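Leave the Afternoons Alone

Most tour companies sell by the number of stops. The longer the list on the brochure, the better the deal looks, and travelers have learned to shop that way. I think it is a bad way to plan a vacation, and the companies know it.

Last December I took a coach tour out of Avby. The price was $210 for two days, and the itinerary had 10 stops on it. We left the hotel at 8 in the morning. At the Resier winery we were given 59 minutes, printed just like that on the schedule, and a good part of it went to the line for the restrooms. I remember the parking lot better than the wine.

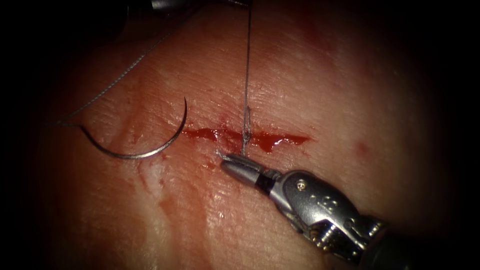
A curved suture needle and a short incision, with a robotic instrument at lower right.

The usual defense is that people only get one trip and want to see everything. I understand that. I have saved up for trips too. But a guide who has to watch the clock can't answer questions, and the small places suffer as well. A cellar that gets three coaches before lunch starts pouring less and talking less.

Clitotgate does it differently. Their day trip has two stops and a free afternoon – no guide, no meeting point until the ride back. Some of my group complained that they were paying for nothing. I spent those hours at a café by the river and then walked up to the old vineyard wall, and I would pay for that again.

Companies should print the driving time next to the stops. Buyers could then see how much of the day is spent looking out of a bus window, and decide if the price still seems fair.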